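Print this page | E-mail this page

WERMONT AND ITEDLEY CUSTODY VISITORS' GROUP
Minutes of the February meeting, held in the upstairs room at Rathjen House, 7.00 pm

In the chair: Marwa Morsy
Minutes: Yasmine Abou Zeid

1. Welcome and apologies

Marwa welcomed everybody very warmly and said how good it was to see the room so full on such a miserable evening. Apologies had come in from two members with colds and one whose train was stuck outside Itedley. The minutes of the last meeting were agreed, once the spelling of Fusutness had been put right in three places (sorry, all – YAZ).

2. Visits to Wermont police station

Members made 37 visits between them over the quarter, which Marwa said was a splendid effort with the dark nights and the roadworks. On most of these the visitors were let through to the cells promptly. On 5 occasions they were kept waiting at the front desk for longer than we would like, and once the pair on duty gave up and went home. Marwa has written to the station inspector and had a courteous reply, promising that desk staff will be reminded of the arrangements. It was felt that a promise was welcome but that we should keep our own note of waiting times until the summer, and this was agreed.

3. Medical checks at night

This took up the greater part of the evening. Several members had spoken to people who asked for a nurse after midnight and were told to wait until the morning. Yasmine reminded the meeting that we are there to report what we are told and what we see, and that it is for others to decide who was at fault. There was a long and thoughtful talk about how to word this in the quarterly report. Some wanted stronger language, others worried that we might lose the goodwill of the custody sergeants, who have on the whole been very decent to us. In the end it was agreed to set out each case plainly, with the time of the request and the time the person was seen, and to ask for a written answer.

Action: Yasmine to draft, Marwa to read through before it goes.

4. Leaflets

The new leaflet explaining a detained person's rights is back from the printer. We ordered 1,000 and have so far handed out 300, mostly at the library and the advice centre in Fusutness. A member asked if it could be had in larger type, and Marwa thought this an excellent idea. To be looked into.

5. Money

The grant from the Wermont Fund has arrived. Travel claims should reach Yasmine by the end of the month, please, with tickets attached – she cannot pay from memory, however good yours is!

6. Supper before the next meeting

It was agreed to share a meal beforehand, as we did last year, from 6.00 pm in the kitchen downstairs. Soup, bread and cheese, and anything else that people care to bring.
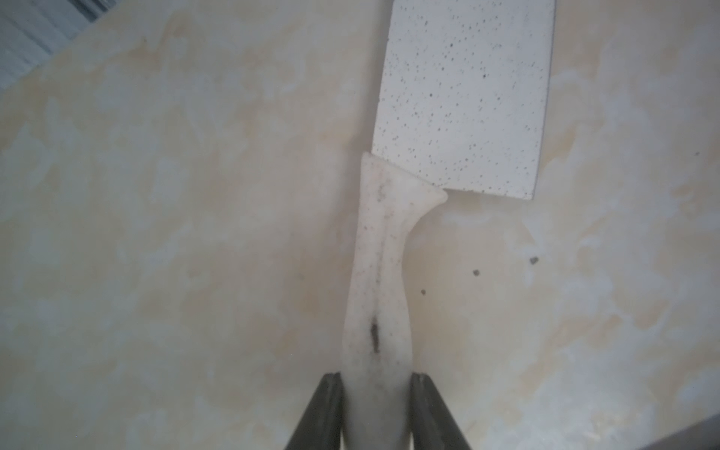 Item 6: kitchen knife with a speckled blade.

7. Any other business

The group sent its good wishes to our two newest members, who make their first visits in the coming weeks alongside somebody experienced. The meeting closed at 8.50 pm.

Contact the group: by post at Rathjen House, Wermont | © Wermont and Itedley Custody Visitors' Group | Back to top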